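Iason Kyriakidis bought the Stanolier in November, on nineteen months' credit, from a counter at the Notora arcade where the salesman wore gloves and called it a timepiece. A watch was what his father had worn. A timepiece needed insurance.

It was water resistant to 100 metres. Iason did not swim.

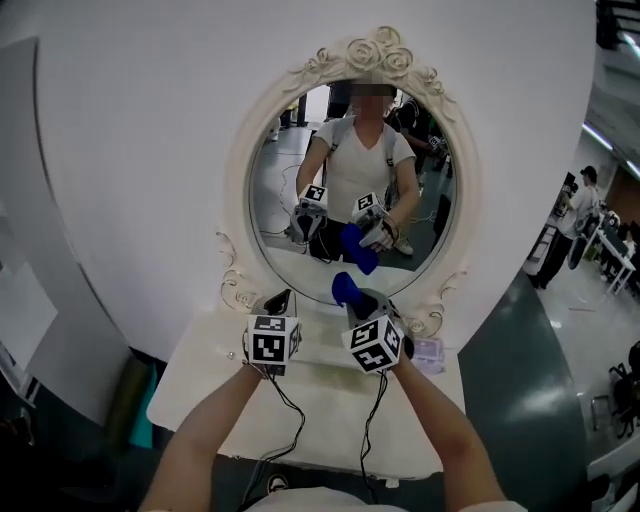

For the first week he reached for things he had no use for. He pointed at menus. He took the high strap on the tram to Sonby and held on well past his stop, and not one passenger asked him the time.

"Is that new?" said his sister at last.

"It's a Stanolier."

"It's twenty-one minutes slow."
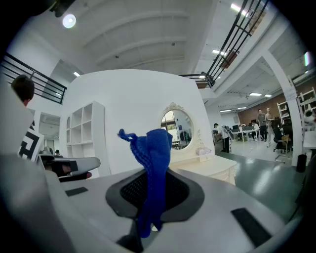 The salesman explained that a Stanolier was not meant to be hurried. Adjustment came to $426, strap extra, and took until the New Year. Iason went home and did the job himself, having read somewhere that you must never touch the crystal with bare fingers. He used a royal-blue knitted cloth, ribbed, the sort that bunches up and grows a little twisted tail wherever you pinch it. He polished for almost an hour -- by the Stanolier, at any rate -- and then he pulled out the crown and it came off in his hand.

He wore his father's old Amini to the office. Three people admired the colour of the strap.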